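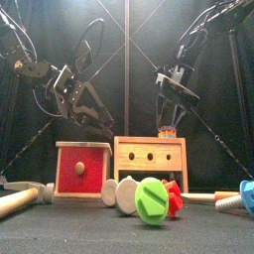 Objet : échec de la synchronisation des inventaires entre Woline et le portail Dollon
Référence du ticket : 665
Service demandeur : gestion du patrimoine mobilier, site de Rostcombe
Demandeur : Nives Sartori
Prise en charge : Agata Orlandini, assistance applicative
Priorité : normale
État : résolu, sous surveillance

Description de l'incident

Le service demandeur signale que les fiches d'inventaire créées dans Woline ne parviennent plus au portail Dollon depuis la mise à jour de février. L'export se termine sans message d'erreur côté Woline, mais le portail affiche un lot vide. Les fiches modifiées avant la mise à jour restent consultables. Le blocage concerne les deux profils de saisie du site ; les profils en lecture seule ne sont pas affectés.

Journal de traitement

9 h 10 – Ouverture du ticket. Il est demandé au service de suspendre les exports manuels afin de ne pas multiplier les lots vides dans la file d'attente.

9 h 35 – Consultation du journal d'export. Le fichier est généré et déposé dans le répertoire d'échange. Sa taille est cohérente avec le nombre de fiches attendu. L'hypothèse d'une panne de l'export est écartée.

10 h 20 – Vérification des droits du compte technique sur le répertoire. Lecture et écriture conformes. Redémarrage du connecteur Mazza, sans effet.

11 h 05 – Examen du fichier déposé. L'en-tête comporte désormais une colonne supplémentaire, « localisation secondaire », placée avant le numéro d'inventaire. Le connecteur lit les colonnes par position : il reçoit donc une valeur vide à la place de l'identifiant et rejette chaque ligne sans le signaler.

11 h 40 – Message de Mme Sartori : « Nous confirmons que ce champ n'est pas utilisé à Rostcombe. Il peut être retiré de l'export, à condition que les dates de récolement soient conservées. »

14 h 15 – Modification du modèle d'export sur l'environnement de test. Un lot de 5 fiches est transmis et intégré correctement. Les dates de récolement sont présentes.

15 h 30 – Report de la modification en production. Relance des lots en attente. Le traitement complet a duré environ 9 minutes.

15 h 50 – Contrôle effectué par le service demandeur. Deux fiches apparaissent en double sur le portail, à la suite d'un export manuel lancé avant l'ouverture du ticket. Les doublons ont été supprimés par l'assistance, après accord écrit du service.

Cause retenue

Changement de structure du fichier d'export introduit par la mise à jour de Woline, non répercuté dans le paramétrage du connecteur.

Actions restant à mener

Le connecteur doit être reconfiguré pour lire les colonnes par intitulé. La demande a été transmise à l'équipe d'intégration – aucun délai n'est communiqué à ce stade. Jusqu'à cette intervention, le modèle d'export ne doit pas être modifié par les services.

L'absence d'alerte en cas de rejet total d'un lot fait l'objet d'une demande d'évolution distincte.

Le ticket sera clos à réception de la confirmation de Mme Sartori, après le prochain export mensuel.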